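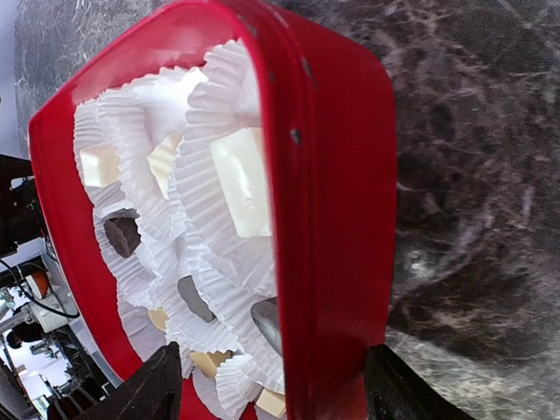

## 6. Setting grip force for open tins

Sections 4 and 5 got the Rameo cell bolted down, powered up and talking to its controller. This section covers the part everybody wants to skip to, in which the gripper picks up an open tin of chocolates and the chocolates stay in it.

You will need the force gauge from the accessory case, the short hex key, a lint-free cloth and a tin you don't mind scratching. Allow an hour the first time. The quick-start card says 12 minutes, and the quick-start card was written by an optimist.

> **Caution:** Keep the enable switch in your hand for every step that moves the arm. The fingers close with enough force to hurt, and they can't tell a tin from a thumb.

### 6.1 Clean and check the fingers

1. Send the arm to the service pose and turn the gripper off at the panel.
2. Wipe both finger faces with the dry cloth. Cocoa butter is an excellent lubricant, and it will get on there sooner or later.
3. Look along each face for nicks. A nicked finger will take the paint off a rim, one tin at a time, until someone in packing complains.
4. Wiggle each finger. If either one moves, tighten its two mounting screws and wiggle again.
5. Check that the wrist camera cable has slack through the full turn of the last joint. Turn the joint by hand, slowly, in both directions.

### 6.2 Teach the grip

Start with an empty tin. You will be tempted to start with a full one. Full tins come later.

1. Turn the gripper back on and open the **Grip** page on the pendant.
2. Set the speed limit to 200 mm/s. Leave it there until the end of this section.
3. Stand the tin in the fixture and jog the arm until one finger is inside the wall and the other is outside it.
4. Close the fingers at the lowest force setting. Both should touch the wall together. If one arrives first and shoves the tin sideways, nudge the arm over and repeat.
5. Raise the force one step at a time until the tin no longer slides when you tug it with the gauge. Go up one more step and stop.
6. Press **Store grip**. The pendant beeps twice. One beep means it has stored nothing and would like you to find out why.

> **Note:** More force is rarely the answer. Thin walls bend, and a bent wall grips worse than a straight one held gently. If you have gone past the middle of the range, go back to step 3 and look at your finger position.

### 6.3 Set the tilt limit

The cell can tip a tin toward a viewer or a second camera for checking. How far it may tip depends on how tightly the cups are packed, and the controller has no opinion about that. You have to supply one.

1. Load the tin with paper cups and dummy pieces of the correct weight. Real chocolates work too, though they tend to vanish during setup.
2. Hold a tray under the tin.
3. Lift the tin clear of the fixture and tilt it in small steps, waiting at each one. Pieces often let go a moment after the arm stops.
4. When a cup shifts, tilt back two steps and press **Store limit**.
5. Run the lift and tilt ten times with the tray still in place. If anything drops, lower the limit and start the ten again.

A half-empty tin needs its own limit. Save it under a separate recipe name, and pick something clearer than "new2".

### 6.4 If it goes wrong

**Tin rotates in the grip.** The fingers are too near a corner. Move them toward the middle of a side and teach the grip again.

**Fault 242 on closing.** The fingers met something before they expected to, usually a cup folded over the wall. Open, tuck the cup in, clear the fault.

**Camera view is soft or milky.** Clean the lens before adjusting the focus. People always adjust the focus first, and then they have two problems.

**Grip was fine in the morning and slips by afternoon.** Repeat 6.1. If that cures it, shorten your cleaning interval.

### 6.5 Upkeep

Wipe the fingers at every shift change. Repeat the tug test after any finger swap, and again every 3000 picks. Replacement finger pairs are listed in the Grenano parts sheet. Order them as pairs, and fit them as pairs, even when only one looks worn.

Once the ten runs are clean, put the speed limit back to its normal value and continue to Section 7, Conveyor handoff.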